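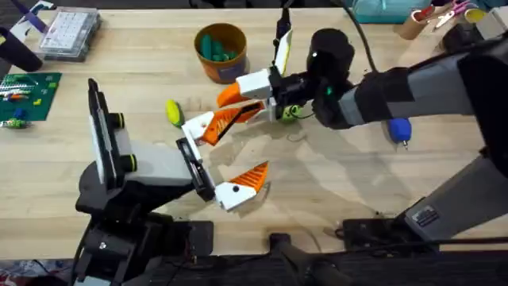

Two arms at the Sterkton bench, with the orange pot at the back of the table.

Sterkton has begun recording two-arm handover examples for Clikis, its learning system for small-object handling, the company said on Thursday, May 28, 2026.

The recordings cover passing an object from one parallel gripper to the other above a tabletop. Operators steer both arms by hand control, and each pass is stored as a single example containing joint positions, gripper opening and video. Clikis is then trained to reproduce the motion from the video and joint data alone.

Earlier recordings, made in March, used one arm and covered picking and placing only. Lahcen Ouazzani, who leads data collection, said handovers needed a separate set.

"With one arm you have one grip to get right," he said. "In a handover there is a short period when both grippers touch the object, and the timing of the release decides the outcome. The system has to see that many times, at different heights and angles."

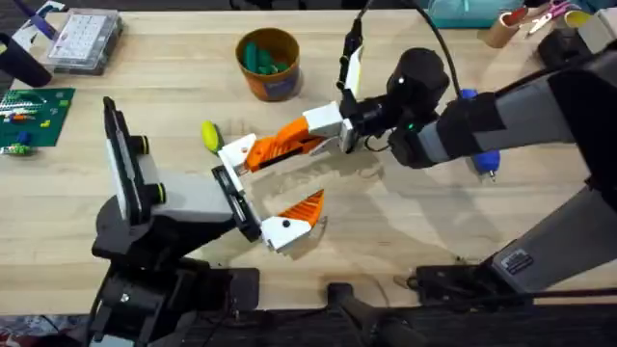
A yellow-green, egg-shaped object between the two grippers.

Operators work in pairs, in sessions of 2 hours. One steers the arms and the other marks the start and end of each example. Failed passes are kept and labelled separately, so that the model can also be tested on recognising a poor grip.

Hina Bajwa, who checks the recordings, said the most frequent fault so far was a late release by the giving arm. Examples with gaps in the joint data are discarded.

The table is left cluttered during recording. Sterkton said a model trained on a bare surface had performed poorly when other items were in view.

Collection is planned to run for 6 weeks. A first version of Clikis trained on the new set will be tested at Poltus, a packing firm, on 4 product types.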